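Can a gripper tidy up after tea? A test you can run on a bed

Every so often someone in the family asks me when they can have a machine that picks things up off the floor, and I always say the same thing: come round and try it with your own two hands first. You learn more in half an hour of squeezing a pair of grippers than from any number of glossy films, and you come away with a new respect for your own fingers (and, I'm afraid, for whoever does the clearing up in your house).

What follows is the test Canan Duman and I settled on last July, after a great many false starts. It goes like this.

Choose a soft surface. A table is too kind. On a made bed the cloth gives way under the fingers, the small things roll into the dips, and the tips tend to pinch up a bit of sheet along with whatever you were after. Leave the creases in!

Now put out a few small round things and something awkward, such as a toy with thin legs. Begin with one round thing by itself. Come down slowly with the fingers open, let both pads reach the sheet, close until the thing stops rolling, and only then lift.
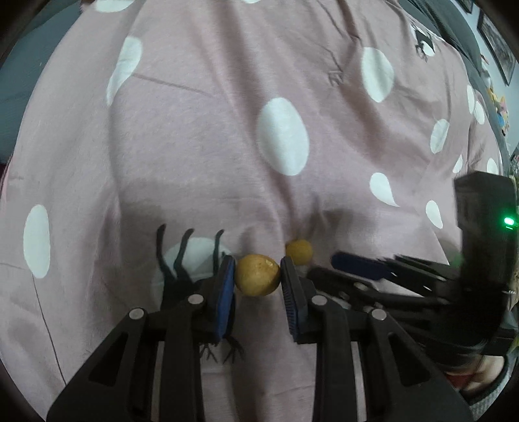 One small round fruit between the blue pads, just above the sheet.

Do that 36 times if your patience holds, and write down every drop, every squash and every time you caught the sheet. Berkay Çınar, who helped me with the first batch, wanted to stop at ten, but the hands get better as they go and the later tries are the fair ones.

Next comes the proper chore, which is moving a scatter of cherry tomatoes into a bowl. Use a gripper in each hand if you have two. Mix the sizes and the colours, and let a couple of them touch, as they would if you'd dropped the punnet. Tip the bowl a little towards you for the first round and stand it upright for the second, where you have to lift higher and let go sooner.

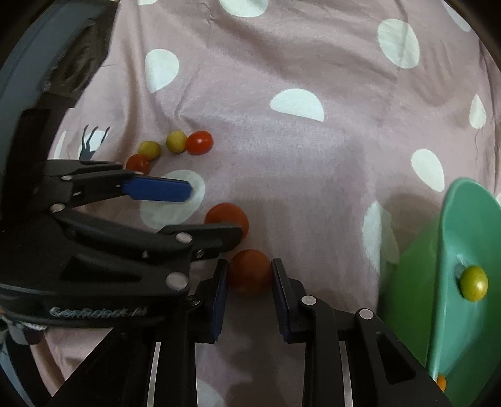

Start with whichever tomato has the most room round it. If two are touching, don't try to squeeze a finger in between them; nudge one away with the outside of a pad and take it once it has settled. Keep the other gripper well back while you do it, or the two sets of fingers will knock together just when you've got hold of something.

So, can machines do this chore yet? My own view, for what it's worth, is nearly, if you're not in a hurry. A good pair of fingers can hold a tomato perfectly well. The trouble is in choosing which one to go for, noticing that it has slipped, and having another go without flattening its neighbour. I'd trust one with the tomatoes well before I'd trust it to change the sheet.

If you try it, do send your tally to Kevser Toprak, who is keeping all the results in one long list, and tell her what sort of bedding you used.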